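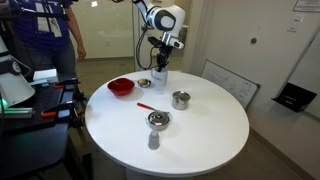

One member asked, before the minutes of the November meeting had even been read, whether the recipe swap would stay meatless this winter, as she had heard two different answers. The chair replied that it would. Bring what you like to the summer picnic, but the winter suppers stay vegetarian as voted.

The November minutes were then accepted with one correction: the lentil loaf took 95 minutes in the hall oven, not 55.

Bremari Supper Club
Minutes of the meeting held 9th December, Imhof Hall, lower kitchen

Winter supper. The menu was agreed. Mushroom and barley soup to start, baked squash stuffed with wild rice and cranberries, green beans with almonds, and rolls. Dessert is left open to whoever signs up. The squash will be roasted at home and only reheated at the hall, where the oven still runs cool on the left side. Tickets are limited to 100 again. A second squash filling without nuts will be made and labeled, and the almonds will go out in a separate dish.

Soup. There was some discussion of the stock. Last year's was thin. It was agreed to brown the onions and mushrooms well before any liquid goes in, and to add the barley later so it does not drink up the whole pot. A proposal to use bouillon cubes was voted down. Carrot ends, celery leaves and mushroom stems should be frozen in bags and brought to the hall the evening before.

Produce. Nuvell Farm has offered squash at last year's price if the order is in this week. Isis Bakery can do the rolls, 30 dozen at most, which is more than we need. The secretary will order from both.

Cookbook. The third printing has sold out and the account for it now stands at $353 after the printer was paid. Corrections for a fourth printing were read out:
Page 12, cornbread – baking powder was left off the list.
Page 31, black bean chili – should say one teaspoon of cayenne, not one tablespoon.
Page 40, stuffed cabbage – the oven temperature is missing. 350 degrees, covered.
Further corrections go in the folder by the sign-in sheet. Whether to add a section on slow cooker meals was put off to the next meeting.

Kitchen. The large colander is missing again. Members are asked to look at home. The drawer of odd lids will be sorted and anything that fits nothing will be given away. Dish towels are to be taken home and washed by the cleanup crew – not left in the sink.

Other business. A request for a bread class was received. It would need a morning booking and a second oven, so the hall will be asked what is free. A member brought a pumpkin and sage spread for tasting and was asked for the recipe. She will write it down with measurements this time.

The meeting closed after tea.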